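Betreff: Re: Re: [Spielzeugliste] Zahlenpuzzle Holz, Zustand und Vollständigkeit
Datum: 22/07/2022

Hallo in die Runde,

kurz zwischen Tür und Angel, muss gleich los. Zum Zahlenpuzzle aus der Kiste Driston, weil gestern die Frage kam (Zitat ganz unten). Hab es rausgeholt und auf den hellen Tisch gelegt. Die Zahlen 6 bis 10 sind da, auch die Bildplättchen. Die 5 liegt rechts neben dem Brett, dazu noch ein Plättchen mit was Gelbem drauf. 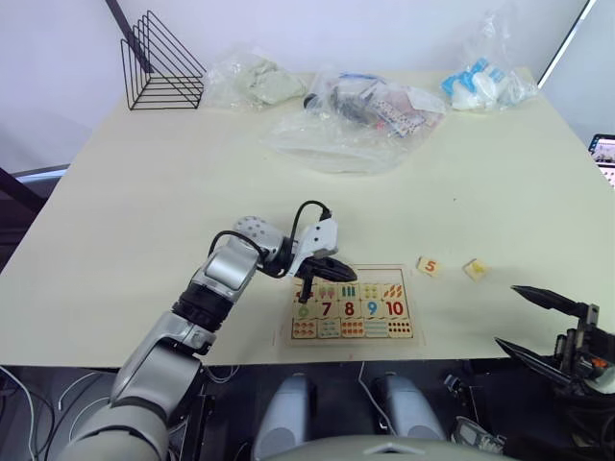 Zur Ausleihe: würde das Puzzle gern in die Liste für Travlow aufnehmen, die haben im Mai schon nach Zahlensachen gefragt. Leihgebühr wie immer 2 Euro, Pfand 10. Beutel fehlt, den alten hab ich weggeworfen, der Reißverschluss war hin. Wer noch einen Stoffbeutel übrig hat, bitte mitbringen, muss nicht schön sein.

Zum Sortieren, weil das beim letzten Mal durcheinander ging: erst die Zahlen, dann die Bilder. Die Plättchen sind alle gleich klein und eckig, die passen also überall rein, auch da wo sie nicht hingehören. Eiswaffeln gehören zur 2. Die orangen Blätter oder Möhren oder was das sein soll zur 5. Gelbe Punkte zur 4. Bei den Zählplättchen ganz unten halt nachzählen, die gehören unter 6 bis 10, da gibts keine Abkürzung.

Die 1 sitzt links oben, daneben kommt dann 2, 3 und so weiter. Bitte beim Zurückgeben immer einmal komplett einlegen, dann sieht man sofort ob was fehlt. Nicht einfach alles in den Karton kippen und Deckel drauf!!
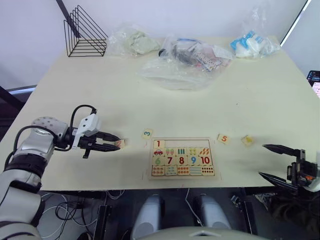
Die Kiste Zevum ist noch gar nicht durchgesehen. 49 Teile laut Zettel, der Zettel ist aber alt und die Schrfit kaum zu lesen. Schaffe ich diese Woche nicht mehr. Wenn jemand übernehmen mag, Schlüssel liegt am gewohnten Platz.

Und Regal: die Holzsachen bitte ins mittlere Fach, unten wirds feucht. Das Fach ist 80 breit, Bretter also hochkant stellen, sonst gehts nicht zu.

Gruß, bin ab morgen nur noch abends am Rechner

> Hallo zusammen,
>
> weiß jemand, ob das Holzpuzzle mit den Zahlen aus der Driston-Kiste
> noch komplett ist? Antwi hätte gern eins für die Kleinen und ich will
> nichts zusagen, wo dann die Hälfte fehlt. Auf der Liste steht nur
> "Puzzle, Holz", damit kann ich nix anfangen.
>
> Und gehören die Bilder da überhaupt dazu oder ist das ein zweites
> Spiel? Bei uns lag beim letzten Mal alles lose im Karton.
>
> Danke und Gruß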